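Week 7 notes: collecting your own demonstrations

Right, so last week we talked about what the model learns from, and this week you get to make some of it yourselves. I'm quite excited about this one – it's where most people's projects quietly go wrong, and it's also the bit I like best!

A demonstration is one go at one task, start to finish, with the arm positions and the camera view saved together. Our task is fruit into a basket. Sounds dull, I know. But think how many ways there are to lie a banana down on a table, and which way round the gripper has to come at it each time.

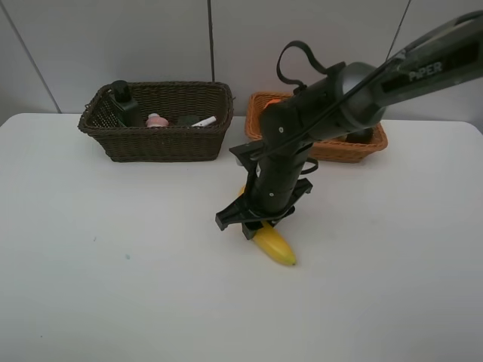
So please move things between goes. Turn the fruit, shift the baskets a bit, swap what's in them. When Henryk Tomaszewski ran this in March he got 30 lovely smooth demonstrations with the fruit in the same spot, and his model went to that spot for ever after (he's fine with me telling you this).

Each pair records 30 goes. If you fumble a grasp and recover, keep it and tag it "recovered". If you drop the thing on the floor, bin it and start again. Three bins in a row means swap drivers, you're tired.

We'll pool everything with the Sodwood set, which has 2000 goes already, and train on the lot. Catrin Mathias has the login details. Reading for next time is chapter 3, the part on uneven data.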